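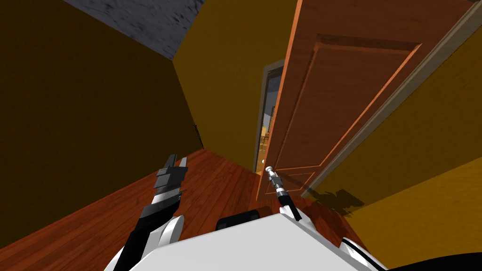 Figure 2. Narrow hallway with a reddish-brown hardwood floor, leading to a door.

4.2 What people told us about their hallways

When we set out to study noise in the older rental homes of Grirkham, we expected to hear mostly about bedrooms, and we had built the diary booklet with bedrooms in mind. It was a pleasant surprise, then, to find the hallway turning up on page after page. Of the 200 households that sent their booklets back, a good many had written more about the hallway than about any room they slept in, often spilling over into the margins and, in a few cases, onto the back cover, where we had left no lines at all.

Much of this writing was about floors. People with bare hardwood (see Figure 2 for the general type) described footsteps, dropped keys, and the scrape of a chair being carried from one end of the home to the other. People with carpet wrote about doors instead. We had asked each household to rate ten everyday sounds from "hardly notice it" to "wears me out," and the sound of a door being closed by somebody else in the home was marked toward the tiring end far more often than the sound of traffic, even on the streets nearest the Gaillard rail yard. We would gently point out that this is a rating of annoyance and should not be read as a measure of loudness. Our sound meters, the small Nodeo units described in Section 3, were placed in only 30 of the homes, and they sat on living room shelves for the whole of the recording period.

The length of the hallway seemed to matter less than we had guessed. What came through more clearly was how many doors opened onto it and whether the people behind those doors kept the same hours. In the Haltora buildings, where two bedrooms usually face each other across the passage, early risers wrote with real tenderness about learning to turn a handle slowly, and late sleepers wrote, with somewhat less tenderness, about hearing it turned anyway. Several households had settled the matter by leaving the doors open all night, which they said took some getting used to. 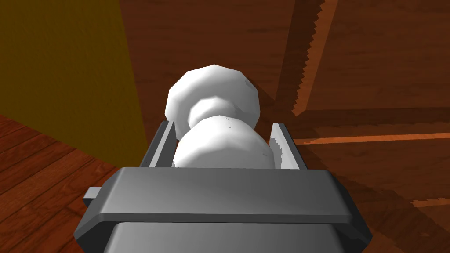

One tenant, writing in the booklet on 12th July, told us that we had missed the point a little: it was never the noise itself that bothered her, she said, but lying there waiting for the second door after she had heard the first.

We have thought about that remark a great deal. Our rating sheet treats each sound as a single event, and so it has no way to record the waiting. A revised sheet, which we tried out in October with a small group of the same households, adds a line for sounds that people expect to hear and asks how long they usually listen for them. The answers were varied and in places quite funny, and we return to them in Section 5 along with the question of rugs.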